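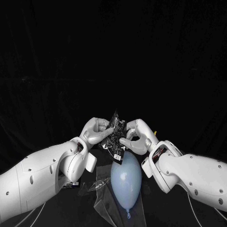 Balloon weights are the part of party decorating I get the most letters about, and I do understand why, having once watched a whole bunch of them drift up to the rafters of the village hall at Perkesholm ten minutes before the guests came in. You can buy weights ready made, of course, but they're dear for what they are, and a little home-made packet does the job just as well and can be any colour you fancy. I'm very fond of a crinkled black one with a blue balloon, and black cloth hung behind the pair of them makes the blue sing out beautifully!

You will need some dry sand (play sand is lovely and clean), small plastic food bags, wrapping of your choice, curling ribbon, a pair of scissors and your kitchen scales.

Start with the sand. For a single helium balloon I weigh out 60 grams, which is more than it strictly needs, but halls are draughty places and people will keep opening doors. For a big bunch I go up to 318 grams, and I use 2 food bags, one inside the other, as I have swept up quite enough sand in my life. Squeeze the air out, twist the neck and knot it tightly.

Now for the wrapping. Cut a square large enough to come up well past the knot, and scrunch it thoroughly in your hands before you go any further. My friend Huguette Paquette taught me this, and it makes all the difference, as smooth paper slides about and splits at the corners, whereas scrunched paper settles round the bag and stays there. Sit the sand in the middle, gather everything up and tie it with a short piece of ribbon, going round twice.

Tie the balloon ribbon on separately, underneath the gathers, so that the pull comes from the neck of the bag and not from the wrapping. Leave it long to begin with. You can always shorten it once the tables are laid and you've seen where people's heads will be.

The weights keep for years in a biscuit tin. Balloons don't, so fill those on the morning of the party if you possibly can.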